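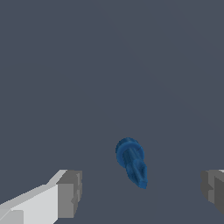
Section 4: Hanging the Clendari Shelf on Drywall

Welcome to the fun part! Your brackets are sorted, your spot is picked, and in one short session you'll have a shelf up and ready for books, plants, or that teapot you never get to show off. Before drilling, get to know the wall plugs in your hardware bag. A plug of the general kind drawn in blue, with a round head at one end and a ribbed shaft narrowing to a blunt tip, always goes into the wall narrow end first, and the head stays on the room side. Gray and white plugs work the same way, so don't worry if yours don't match.

What you need
Drill with the bit named on your hardware bag
Level, pencil, small hammer
Screwdriver (a hand one is great for the last few turns)

1. Hold the bracket against the wall, set the level on top, and mark both holes in pencil.

2. Check for pipes and cables behind your marks. If your detector beeps, move the whole bracket over and mark again.

3. Drill straight in at each mark. Go slowly, let the bit do the work, and stop once you feel it break through the board.

4. Push a plug into each hole with your thumb, then tap gently until the head sits flush.

5. Line up the bracket and start both screws by hand before tightening either one. This makes small adjustments so much easier!

6. Repeat for the second bracket, using the level across the pair.

7. Lay the shelf on top and fasten it from underneath with the short screws.

Note: If a plug spins in its hole, the hole is too wide. Take the plug out and use the larger size from the Jandport spares pack (part 256).

Note: Old plaster can crumble at the edges. A strip of masking tape over the pencil mark keeps things much tidier.

CAUTION: Do not use these plugs in ceilings. Never hang a shelf over a crib or bed.

CAUTION: Wear eye protection whenever you drill, even for one quick hole.

Brick or concrete wall? Skip to Section 5, where you'll swap in the masonry bit.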